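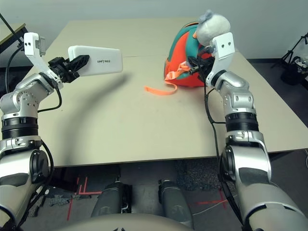 Left gripper on the power bank, right one in the orange backpack.

July, equipment planning. Went through the wish list with Raimonds Liepiņa over coffee and we got further than I expected! Spare gripper first — Povar wants 425 for one and Ozoliņš hasn't answered my last email (will chase). I'd also like 6 more wrist cables at 49 each, the black ones that loop outside the arm. Raimonds says buy three. We'll fight about it. A second bag for packing runs is 80 from Diltness, easy yes. Table can wait until the Mirncombe money comes through.

We use cookies to improve your visit. Accept | Manage settings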